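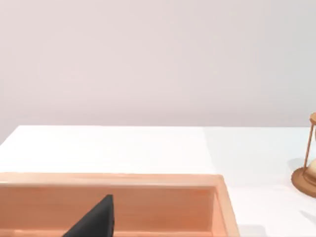

Slide 1. Simulated tabletop, wooden box at left, hourglass at right.

Speaker notes, Isah data collection talk. Slot is 13 minutes plus questions. Leave the title up while people sit down.

Open with the problem. The policy has to learn to handle mixed objects on a table with a wooden box. We have no shortage of compute. We have a shortage of good examples. Everything in this talk is about where the examples come from and which ones we throw out.

Define terms once. An episode is one run from reset to stop. A demonstration is an episode that passed the checks. Do not mix these up in the Q&A as I did in the practice run.

All episodes in this talk are rendered. The real table at Posutmont is a separate project and has its own numbers. If asked about transfer, say we have not measured it on this set.

Point at the gripper finger in front of the far wall of the box. At this range the box fills a large part of the view and says little about the rest of the table. A policy trained on views like this alone learns the wall of the box very well. It needs other views in the same batch.

Next: how an episode is made.

Object positions are drawn at the start of each episode. The seed is written to the log before the first step. We lost the seeds for the first batch by writing them at the end, and any episode that crashed had none. Mention this, it saves other groups a week.

The operator drives the arm through Drilano. Joint positions, gripper command and rendered views are stored at every step. Actions are stored as commanded, with the measured state in a second field. Older files have only the measured state. The loader refuses them.

Checks, in order. Timestamps increase. No joint jumps above the limit. Object poses are finite. Final state matches the task text. The last check is the expensive one and runs overnight.

Pilot figures: 72 episodes recorded, 71 passed. Say clearly that this is a pilot and the operator was experienced. The one rejection had a joint jump at reset. Do not present the pass rate as a result.

Advance.
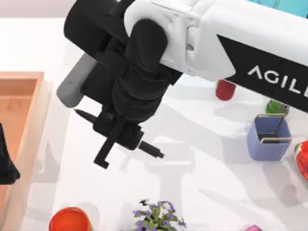 Ikechukwu Idahosa objected in review that a pass rate this high means the checks are too weak, and that he would sooner see a set with failed grasps kept in and labeled than one where every run ends well.

Take the objection seriously. He is right on the labels. The current format has 2 outcome values, pass and reject, and a failed grasp followed by a recovery is stored as a plain pass. The recovery is the part the policy most needs to see. The next format adds a mark for each grasp attempt inside the episode.

He is partly right on the checks. They test whether the file is sound and the end state is correct. They say nothing about how the arm got there. Slow, wandering runs pass. We tried a path length cutoff and dropped it. It also removed careful approaches near tall objects.

On this slide, use the open gripper to explain the labeling problem. Fingers apart, nothing held, other items close by on the table. From a single view an annotator cannot say whether this is an approach or a retreat. The label has to come from the log, with the view as a cross-check. Wait a few seconds before moving on.

Then occlusion. The arm covers part of the red cup and part of the green object. Object poses come from the simulator, so the record is complete even where the view is blocked. The policy gets only the view. Keep those two facts apart when talking about ground truth.

Cost. Operator time dominates. Rendering is done in bulk on the Zeton nodes and can be repeated from the log with new lighting. A bad demonstration cannot be fixed that way.

If short on time, skip cost and go to the open items.

Open items: attempt marks, a second operator for the same seeds, wider spread in object placement. Wichai Nilsuwan owns the placement sampler, send questions on it to him. The format draft goes out in December.

Leave the open items slide up for questions.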